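Was auf dem Tisch liegen bleibt

Im Haus Dinby wird abends der Tisch abgeräumt, und zwar nach festen Regeln

Wer mit anderen zusammenwohnt, kennt den Tisch, auf dem alles landet. Erst steht da eine Schüssel, dann liegt ein Schwamm daneben, dann kommt jemand vom Einkaufen und legt die Mayonnaise ab. Am nächsten Morgen frühstückt man an der Kante, weil in der Mitte kein Platz mehr ist.

Pranab Siriwardena hat im Haus Dinby vor zwei Jahren angefangen, sich mit diesem Tisch zu beschäftigen. Dinby ist ein Wohnhaus mit 24 Parteien und einem Gemeinschaftsraum im Erdgeschoss. Der Raum hat eine kleine Küchenzeile, einen Schrank und einen großen Tisch. Genutzt wird er von fast allen: zum Kochen, Basteln, Reparieren und Warten auf den Handwerker. Aufgeräumt wurde er lange Zeit von denen, die sich am meisten ärgerten.

»Ich war einer davon«, sagt Siriwardena. Er hat früher in einer Großküche gearbeitet und von dort eine Gewohnheit mitgebracht: Was auf der Arbeitsfläche liegt, kommt auf ein Tablett. Über die Frage, wohin es gehört, wird erst danach entschieden.

Das Verfahren dauert an normalen Abenden 10 Minuten. Zuerst kommt das Essen dran. Verpackte Lebensmittel werden auf ein Edelstahltablett gelegt und gemeinsam zur Küchenzeile getragen. Angebrochenes wandert in den Kühlschrank, Ungeöffnetes in das obere Fach. Quetschflaschen und Beutel sind dabei die schwierigen Fälle. Sie rollen, sie rutschen und man sieht ihnen nicht immer an, ob sie schon offen sind. Siriwardena prüft deshalb den Verschluss, bevor er etwas wegstellt.

Danach folgt das Geschirr. Schüsseln werden umgedreht, auch auf dem Tisch, damit nichts hineinfällt und niemand sie als Ablage für Schrauben benutzt. Pappbecher kommen erst weg, wenn sie leer sind. Das klingt selbstverständlich, aber in einem halb vollen Becher hat im Februar einmal ein Schlüssel gelegen.

Zuletzt bleiben die Dinge, die mit Küche nichts zu tun haben. In Dinby sind das vor allem Seile, Klebeband und Werkzeug. Seile werden gelegt und gewickelt, das lose Ende bleibt draußen, damit man es beim nächsten Mal gleich findet. Verknotete Seile gehen nicht in den Schrank zurück. An dieser Regel hängt Siriwardena, seit er eine halbe Stunde lang eine Wäscheleine entwirrt hat.

Der Schwamm hat im Haus eine eigene Geschichte. Anfangs gab es einen für alles, was zu Beschwerden führte. Jetzt gilt: ein Schwamm für die Tischdecke, einer für das Geschirr, und beide werden am Ersten des Monats ausgetauscht. Unterschieden werden sie nach Farbe. Welche Farbe wofür steht, hängt als Zettel am Schrank, und der Zettel ist nötig.

Über die Tischdecke wurde länger gesprochen. Einige wollten lieber die blanke Platte, die man abwischen kann. Geblieben ist es bei Stoff mit Karomuster. Auf einem Muster sieht man Flecken später, was als Argument für und gegen die Decke angeführt wurde. Siriwardena orientiert sich beim Hinlegen gern an den Linien. Ein Tablett, das gerade steht, lässt sich besser greifen, sagt er, und der Tisch sieht sofort ordentlicher aus.

Ein Faltschirm teilt bei Bedarf den Tisch vom übrigen Raum ab. Wer dahinter etwas abstellt, muss es am selben Abend wieder wegnehmen, auch das steht auf dem Zettel.

Nicht alle machen mit. Es gibt Abende, an denen Becher und Beutel bis zum Morgen liegen bleiben. Siriwardena räumt dann vor der Arbeit auf, gegen halb sieben, und schreibt nichts mehr in die Hausgruppe. Früher hat er das getan, die Antworten waren lang. Inzwischen legt er das Tablett gut sichtbar in die Mitte des Tisches. Meistens liegt am Abend etwas darauf.

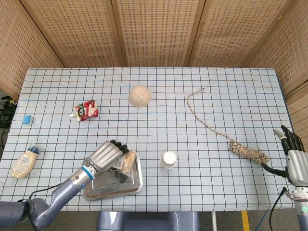
Erst das Essen, dann der Rest: Tablett, Schüssel, Becher und Seil auf der karierten Decke.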